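買ったあとの長い午後
小さな会社を買い集める人たちと、買われた側のその後

会社を買う話というのは、たいてい買ったところで終わってしまいます。新聞に短い記事が載って、社長どうしが握手をしている写真があって、「相乗効果を見込む」と書いてあって、それでおしまい。読むほうもそこで紙面をめくってしまうのですが、私は昔からどうもその先が気になるたちで、あの握手の翌朝、倉庫の鍵はだれが開けたのだろう、請求書の封筒はいつから新しい社名になったのだろう、というようなことばかり考えてしまうのです。編集長には「それは記事になるのかね」と何度も言われてきました。今回ようやく、なるかもしれませんよ、と押し切って書かせてもらっています。

取り上げるのは計量器の保守の世界です。地味でしょう? 工場や市場や農協の集荷場で使われている大きなはかりを、定期的に訪ねて点検し、狂いがあれば直し、記録を残して帰ってくる。そういう商売をしている会社が各地にぽつぽつとあって、その多くは家族経営か、それに近い規模でやっています。ブルルブリッジ(Brulbridge)という会社も、もとはその一つでした。2000年に、ネクタリオス・ラザリディスさん(Nektarios Lazaridis)が車一台と分銅ひと揃いで始めた会社です。

そのブルルブリッジに、投資会社のフォトブリッジ(Fotbridge)が資本を入れました。名前が似ているので親戚かと思いましたが、まったくの偶然だそうで、最初の面談ではその話でずいぶん時間を使ったといいます。フォトブリッジの担当はデオリンダ・モレイラさん(Deolinda Moreira)。そこから同業の会社を一社ずつ迎え入れて、いまではグループ全体で8社になりました。

投資の世界では、核になる会社を一つ持って、そのまわりに同じような小さな会社を足していくやり方を「追加買収」とか、もう少しくだけた言い方で「ロールアップ」と呼びます。絵に描くと簡単なんですよ。丸を一つ描いて、その横に小さい丸をいくつも描いて、矢印で結べばいい。私も取材を始める前は、まあそういうものだろうと思っていました。ところがラザリディスさんに会って話を聞きはじめると、矢印の一本一本にとんでもない長さの話がくっついているのです。

はかり屋さんの値段

まず、どうやって相手を見つけるのか、というところから聞きました。仲介業者のリストでもあるのかと思ったら、ラザリディスさんは首を振って、最初の何社かはほとんど電話だったと教えてくれました。

「同業者ですから、もともと知っているんです。忙しい時期に分銅を貸し借りする仲だったり、うちで断った仕事を回したりね。電話をして、元気か、腰の具合はどうだ、という話をして、それから、この先どうするつもりなんだ、と聞く。そこからが長い。断られたと思っていたら、次の年になって向こうからかけてくることもありました」

腰の話が出るのには事情があって、この仕事は重いものを運ぶのです。分銅というのは、精密な測定のためのものなのに、やっていることはほとんど荷役に近い。体がきつくなってきたころに、ちょうど後継ぎの問題がやってくる。子どもは別の仕事に就いている。社員に譲ろうにも、社員のほうに会社を買うだけのお金がない。借り入れをして買えばいいと理屈では言えますが、個人保証の書類を目の前に置かれて、晴れやかな顔で判を押せる人はそんなに多くないでしょう。

それで値段の話になります。小さな会社の値段は、一般には利益に何倍かを掛けて出すことが多いのですが、モレイラさんによると、このかけ算の手前のところがいちばん難しいのだそうです。

「決算書の利益をそのまま使えることは、まずありません。社長の報酬が安すぎることもあれば、高すぎることもある。奥様が経理を無報酬でやっておられたら、その方が引退した翌月から人を雇わなくてはいけませんよね。反対に、もう乗っていない車の保険料がずっと払われていたりもします。そういうものを一つずつ、社長と並んで、足したり引いたりしていくんです。私はあの時間が好きなんですけど、社長さんたちは、まあ、お好きではないですね」

ここで笑ってしまったのは私だけで、隣にいたラザリディスさんはじつに渋い顔をしていました。自分も一度やられた側だからです。彼の場合は、創業のころに買ったまま倉庫に眠っていた古い検査機材が問題になりました。帳簿の上ではとっくに価値がなくなっている。本人は宝物だと思っている。モレイラさんは評価額をつけず、かわりに、機材を彼個人が引き取れるという一文を契約書に入れたのだそうです。機材は今、ラザリディスさんの家の車庫にあって、家族からは大変に不評です。
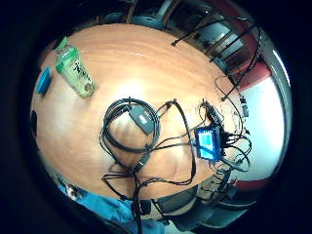 テーブルの上に横になった、緑のキャップの飲み物のボトル

数字の整理が終わると、次は売り手が何を心配しているかを聞き出す番になります。モレイラさんは、最初に口に出される心配と、本当の心配が違うことがよくあると言います。最初に出てくるのは税金。その次が社員の雇用。それからしばらく間があいて、帰りぎわに、上着を着ながら、看板はどうなるんですかね、とおっしゃる。その上着を着ながらのひと言を聞き逃さないようにしている、というのがモレイラさんの流儀でした。

看板、つまり社名の問題は、買収後の経営ではけっこう大きな論点です。全部を一つの名前にまとめてしまえば、車の塗装も、名刺も、電話の応対もそろいます。大きな取引先に行ったときにも、広い地域をまとめてお引き受けできますと言いやすい。そのいっぽうで、集荷場のおじさんにとっては、はかりの人といえばあの名前の会社の人なのであって、知らない名前の請求書が届いたら、まずは机の端に置いておくでしょう。入金が遅れます。笑い話のようですが、小さい会社の資金繰りにはこれがしっかり効いてくるのです。

ブルルブリッジのグループでは、社名はばらばらのまま残すことにしました。封筒の隅に小さく「ブルルブリッジ・グループ」と入れるだけ。それも、入れたくない会社は入れなくていい、という緩さです。フォトブリッジの社内では反対もあったそうで、モレイラさんは上司に何枚も資料を書いたと言っていました。見せてくださいと頼んだのですが、これは断られました。

ピリヒの冬

グループに加わった会社のなかで、私がいちばん長く話を聞いたのはピリヒ(Pirihi)です。川沿いの町にある、社員が6人の会社で、主なお客さんは製粉所と飼料の倉庫。粉を扱う場所のはかりは独特の癖が出るのだそうで、可動部に細かいものが入り込んで、ほんの少しずつ動きが渋くなる。ピリヒの人たちは、それを音で聞き分けます。私も一度現場に同行させてもらって、ほら、今の音、と言われたのですが、何も分かりませんでした。分かったような顔だけはしておきました。

ピリヒがグループに入る契約を結んだのは11月でした。粉の仕事がいちばん立て込む時期で、よりによって、と誰もが思ったそうです。契約の日も現場は普段どおりに回っていて、前の社長は調印を終えたその足で点検に出かけ、夕方になって作業着のまま戻ってきて、社員に報告をしました。報告といっても、明日からも同じ時間に来てくれ、というひと言だったと、当時の事務の方が教えてくれました。

ところが、同じ時間に来てみると、やはり少しずつ違うのです。部品を頼む先が変わる。有給休暇の申請の紙が変わる。銀行の口座が変わるので、長年つきあいのあった信用金庫の担当の人が挨拶に来て、なんだかしんみりしてしまう。買収の計画書にはこういうことは一行も載っていませんが、働いている人にとっての買収とは、まさにこの紙の変わりようのことなのだと思います。

とりわけ揉めたのが、コーヒーの代金でした。ピリヒでは前の社長が個人の財布から豆を買ってきていて、会社の経費にはなっていなかったのです。会社が売られて、前の社長が顧問という立場になったら、さてこれは誰が出すのか。ブルルブリッジの経理の規程には飲み物の項目がなく、モレイラさんのところまで問い合わせが上がってきました。投資会社の責任者が豆の代金の扱いについて返信を書いているところを想像すると愉快ですが、ご本人はいたってまじめに、こういう問い合わせが上がってくるうちは大丈夫なんです、と言います。上がってこなくなったら、皆さんが諦めたということですから、と。

豆の代金は結局、会社の経費になりました。銘柄は変わっていません。

100日でできること、できないこと

投資の業界には「100日計画」という言葉があります。会社を買ってから最初の100日のあいだに何をするかを、あらかじめ表にしておくのです。月次決算を早く締められるようにする、保険を見直す、仕入れ先をまとめる、主要なお客さんを一緒に回る。書店に行くとこれだけで一冊になっている本もあって、私も取材の前に読みました。付箋をたくさん貼って、得意になってラザリディスさんに見せたところ、彼は本をぱらぱらとめくってから、この著者は繁忙期に会社を買ったことがないんだろうね、と言って返してくれました。

ブルルブリッジの場合、最初の期間にやることはかなり絞ってあります。給料が正しい日に正しい額で払われること。車の保険が途切れないこと。お客さんへの点検の日程が一件もずれないこと。この辺りを確実にこなすまでは、ほかのことには手をつけません。仕入れをまとめれば安くなるのは分かっている、分かっているけれども待つ。モレイラさんはこれを説明するのに、引っ越しの晩に本棚の並べ方で喧嘩をする夫婦の話をしてくれました(ご自身の話かどうかは聞けませんでした)。

待っているあいだに何をしているかというと、ラザリディスさんが車に同乗するのです。新しく加わった会社の技術者の助手席に座って、一日、現場を回る。指示は出さない。荷物は持つ。昼は技術者の行きつけの店で食べる。これをその会社の技術者全員とやります。8社のすべてでやったのですから、大した距離になったはずで、彼の手帳には各地の定食屋の名前ばかりが並んでいました。

「助手席だと、前を向いたまま話すでしょう。顔を見なくていい。だから話しやすいんじゃないかな。道が混んでいるときに、ぽろっと、あの製粉所の契約は安すぎると思うんですよ、なんて言ってくれる。会議室でそんなことは言わないですよ、私だって言わない」

契約が安すぎるという話は、実際に値上げの交渉につながりました。長いつきあいのお客さんの料金が、何年も据え置きになっていたのです。前の社長は言い出せなかったし、相手のほうも、安いとは思いながら黙っていたらしい。資本が変わったことが、言い出すきっかけになりました。これについては、私はお客さんの側の言い分も聞いてきました。製粉所の方は、値上げは痛いけれど、あそこに潰れられたらうちのはかりの音を聞ける人がいなくなる、と話していました。良い話として書いてしまいましたが、別のお客さんは値上げを機に他社へ移っています。そちらの方にも電話をしましたが、お忙しいとのことで、話は聞けませんでした。

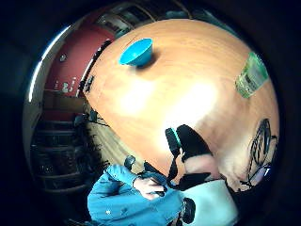
――買収される会社の社員は、自分の雇用条件がいつまで守られるのかを、どこで確かめればよいのでしょうか。
株式を売買する形の買収であれば、雇い主である会社そのものは変わらないので、雇用契約は原則としてそのまま続きます。まずは手元の労働条件通知書と就業規則を読み直してみてください。売り手と買い手のあいだで一定期間は条件を維持すると取り決めていることもありますが、その契約書を社員が見られる機会はあまりないので、説明会で期間と対象を質問し、答えを書面でもらっておくと安心です。事業だけを切り出して譲渡する形では、移る社員一人ひとりの同意が必要になりますから、どちらの形なのかを最初に聞いておきましょう。

クリータスという名の表計算

さて、グループの会社が増えてくると、どうしても情報を一つの場所に集めなければならなくなります。どの会社の誰が、いつ、どこのはかりを見に行くのか。次の点検はいつなのか。分銅はどこにあるのか。この分銅の所在というのが曲者で、貸し借りをしているうちに、自分のものなのか隣のものなのか分からなくなってしまうのだそうです。

ブルルブリッジには、クリータス(Cletus)と呼ばれている仕組みがあります。もとをたどればただの表計算のファイルで、日程係をしていた社員が自分のために作ったものでした。なぜその名前なのかと聞いてまわったのですが、人によって答えが違います。飼っていた犬の名前だという人もいれば、最初に入っていたパソコンにそう書いてあったという人もいる。作った本人はもう退職していて、私はとうとう連絡がつきませんでした。

フォトブリッジが資本を入れたとき、当然のように、ちゃんとした業務用のシステムに入れ替えましょうという話が出ました。見積もりも取りました。ところが説明会に出た技術者たちの反応がとても鈍い。画面は美しいけれど、クリータスには書けることが書けない。たとえば、犬に注意、とか。裏門から入ること、とか。この倉庫の主任さんは朝は機嫌が悪いので午後に行くこと、とか。備考欄はどのシステムにもあるでしょう、と業者の方は言ったそうですが、クリータスの備考欄は、もはや備考と呼べる長さではなかったのです。

モレイラさんはここで、いったん見積もりを引っ込めました。これは投資会社の人としてはなかなかの決断で、というのも、将来この会社を次の持ち主に譲るとき、業務の土台が退職者の作った表計算だというのは、まあ、見栄えがしません。買い手の調査で必ず質問されますし、値引きの材料にもされるでしょう。それでも、加わったばかりの会社に新しい画面まで覚えさせるのは重すぎる、という判断でした。

そのかわりに、備考欄の中身を読む人を決めました。毎週、ある社員が朝の時間を使って、新しく書き足された備考を読んでいく。同じことが何度も書かれていたら、それは独立した項目にする。そうやって少しずつ項目が育って、いまのクリータスは、外から見ればもう立派な業務システムの仕様書のようになっています。入れ替えの話も最近また動き出していて、今度は技術者の側から要望のリストが出てきたといいます。リストの一番上は「犬の項目を独立させること」でした。

私はこの話がすっかり気に入ってしまって、帰りの列車で妻に電話をして延々としゃべったのですが、妻の感想は、うちの冷蔵庫のメモもそうしてほしい、でした。返す言葉がありません。

借りたお金の話も少し

明るい話ばかり書いていると、読者の方から、投資会社の宣伝ですかというお便りをいただきそうなので、お金の重たい部分にも触れておきます。

追加買収をするときの資金は、投資会社が出す分と、銀行などから借りる分の組み合わせになることが多いものです。借りたお金を返すのは、買われた会社を含むグループの事業です。つまりピリヒの技術者が製粉所で粉まみれになって稼いだ分の一部は、ピリヒを買うために借りたお金の返済に充てられている。理屈としては当たり前なのですが、社員の側から見ると、釈然としない人がいても無理はありません。実際、説明会でまっすぐにそれを質問した若い技術者がいました。自分たちが売られた代金を、自分たちが払うんですか、と。

ラザリディスさんはその場でうまく答えられなかったそうです。帰ってから何日も考えて、次に助手席に乗ったとき、その若い人にこう話したといいます。半分はその通りだと思う。だから借りる額は、はかりの仕事が一年うまくいかなくても給料が払える範囲に抑えてくれと頼んである。その約束が守られているかどうか、私は毎月見ている、君も見ていい、と。それ以来、グループの各社では、返済の予定と実際の残高を社員が見られるようになりました。毎月見ている人は少ないらしいのですが、あの若い技術者は欠かさず見ているとのことです。

投資会社はいつか持ち分を手放します。これも避けて通れない話です。ファンドには期限があって、お金を預けた人たちに返す日がやってくる。ではその日、ブルルブリッジは誰のものになるのか。モレイラさんにかなりしつこく聞きました。候補は考えています、大きな会社に譲る道もあれば、別のファンドに引き継ぐ道もあるし、経営陣と社員が買い戻す道もあります、という以上の答えは返ってきませんでした。立場を考えれば当然でしょう。ただ、経営陣と社員が、とおっしゃったときだけ、モレイラさんはペンを置いて指を組みました。意味があったのかどうかは分かりません。私がそういうところばかり見ているだけかもしれません。

ラザリディスさんのほうは、もっとあけすけです。

「そりゃあ、できれば中の人間で持ちたいですよ。でもね、私も最初に売った側ですから。売ったお金で家のローンを返して、娘を学校にやった。そのことを棚に上げて、会社は家族だとか何とか言いだしたら、聞いているほうは白けるでしょう」
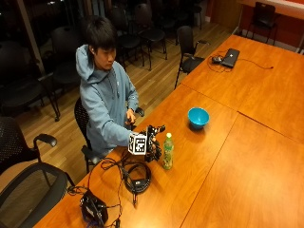
売った人はその後どうしているか

会社を売った元社長というと、南の島で釣りでもしていそうですが、私が会えた元社長たちは、だいたい元の会社の近くにいました。ピリヒの前の社長は顧問の任期が終わっても週に何度か顔を出していて、分銅の手入れをしています。給料は出ていません。手入れの仕方を若い人に教えるでもなく、黙って磨いて、コーヒーを飲んで帰っていく。若い人のほうも、教わるでもなく横目で見ていて、いつの間にか同じ手つきになっているのだそうです。

別の元社長は、売った直後にすっかり気が抜けてしまって、しばらく人に会えなかったと話してくれました。朝、目が覚めても電話が鳴らない。鳴らないことが望みだったはずなのに、鳴らない電話を見ているのがつらい。奥様が見かねて、町の囲碁の会に引っぱり出したといいます。いまではそこの会計を任されていて、私が訪ねた日も、会費の封筒を仕分けながら話をしてくださいました。会社の話より、その封筒の話のほうがずっと長かったのは、私としては少し困りましたが、聞いていて楽しかったのでそのまま聞いていました。

売らなければよかったと言った人もいます。お名前も会社も書かない約束ですから、ぼかして書きますが、その方は値段には満足していて、社員の待遇にも文句はなく、買い手の人柄も悪くないと言う。では何が、と尋ねると、決めることがなくなった、とおっしゃいました。夕飯を何にするかさえ、前は迷わずに決めていたのに、いまはどちらでもよくなってしまった、と。こういう話は契約書には書きようがありません。モレイラさんにこの話を(もちろん匿名で)したところ、しばらく黙ってから、手帳に何か書きつけていました。

売り手への引き継ぎの説明というと、どうしても税務と法務の項目で埋まってしまうものですが、フォトブリッジではこの頃、先に会社を譲った人と、これから譲る人とが食事をする席を設けています。フォトブリッジの人間は同席せず、店を予約して会計を済ませておくだけ。何を話しているのかは分かりません。一度、その食事のあとに交渉が取りやめになったことがあって、社内ではやめたほうがいいという声も出たそうですが、席はいまも続いています。

同じ席に着くということ

取材の終わりに、グループ各社の責任者が集まる会合を一日だけ見せてもらいました。2018年7月18日のことで、朝からひどく蒸し暑く、駅から歩いただけで原稿用の鞄の持ち手が汗でぬるぬるになりました。会合は、業績の報告から始まるのかと思ったら、分銅の所在の確認から始まります。誰それのところにあるはずのものがない、いや先月返した、返してもらっていない、車の中を見てみろ。ずいぶん長いあいだやっていました。モレイラさんも口をはさまずに座っています。

分銅の行き先がようやくはっきりしたところで、業績の話になり、人の採用の話になりました。採用はどの会社も苦しく、特に若い人が来ない。そこで出てきたのが、見習いの期間に会社をまたいで回ってもらってはどうか、という案です。粉のはかりならピリヒ、トラックごと載せる大きなはかりなら別の会社、といった具合に、それぞれの得意なところで習う。一社ずつでは用意できない修業の道筋が、集まったことで初めて作れるわけです。これはラザリディスさんが考えたものでも、フォトブリッジが持ち込んだものでもなく、ピリヒの新しい責任者、つまり11月の契約のときには一介の技術者だった人の発案でした。

私が最初に思い描いていた丸と矢印の絵では、矢印はみな真ん中の丸へ向かっていました。この日の会合を聞いていると、小さい丸どうしのあいだを、分銅だの見習いだの犬の情報だのが勝手に行き来している。図に描いたらさぞ見づらいでしょう。

もっとも、この案はその日には決まりませんでした。見習いの給料を誰が持つのか、下宿はどうするのか、習い終わったあとでどの会社に入るのか。最後の点ではかなり強い言い合いになって、うちで育てて隣に取られるのは困る、という声に、隣って言ったって同じグループだろう、という声がかぶさり、同じグループだが財布は別だ、とまた返ってくる。グループ全体の利益と一社ごとの成績をどう折り合わせるかというのは、買収を重ねた企業がみな通る道ですが、目の前で聞くと、これがなかなか生々しいものです。責任者の賞与は自分の会社の業績で決まる仕組みになっているので、きれいごとでは収まりません。モレイラさんはここで初めて口を開いて、賞与の計算の仕方は見直せます、次回までに案を持ってきます、と言いました。

昼の休憩になって、私はピリヒの責任者の方に、自分の会社が買われたと聞いたときはどう思いましたか、と尋ねてみました。その方は少し考えて、粉の時期だったからなあ、あんまり覚えていないんですよ、と申し訳なさそうに言い、それから、午後の議題にコーヒー豆の共同購入というのが入っているので、うちはそれだけは反対するつもりです、と付け加えて、部屋に戻っていきました。

午後の議論は私の列車の時刻までに終わらず、豆がどうなったのかはまだ聞いていません。今度電話をするときに、腰の具合と一緒に聞いてみようと思っています。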